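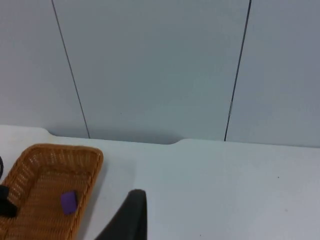 Posted by the Workshop Coordinator, Grindell Community Bindery
27 Jun 2025

We are looking for people to join our autumn bookbinding group, and we would love to hear from you even if you have never held a bone folder in your life. Most of our regulars started that way (I certainly did, and my first notebook still won't close properly!).

The group meets for 8 evenings at our rooms on Rudd Lane. You will begin with simple pamphlets, move on to sewn notebooks with hard covers, and spend the last few sessions on a project you choose yourself. In past years people have rebound cookery books, made albums for new grandchildren and, in one very ambitious case, put together a full set of garden diaries going back to the seventies.

The cost is £70 for the whole course, with thread, board, glue and paper included. Cloth for your final cover is extra if you want something fancy, but there is always a big box of offcuts to rummage through, and you would be surprised what comes out of it.

We can take adults of any age, and anyone over 16 if they come with a grown-up. You will need to be comfortable using a craft knife. The rooms are on the ground floor, there is a ramp at the side door, and the 66 bus stops at the corner. Tea is provided, and biscuits tend to appear.

To put your name down, drop us a note through the door or ring the bindery and leave a message. Please tell us a little about yourself, what you would like to make, and whether you are left-handed, so we can set out the right shears. We shall be in touch with everybody before the end of the summer, and anyone we can't fit in will be offered first choice of places on the February course.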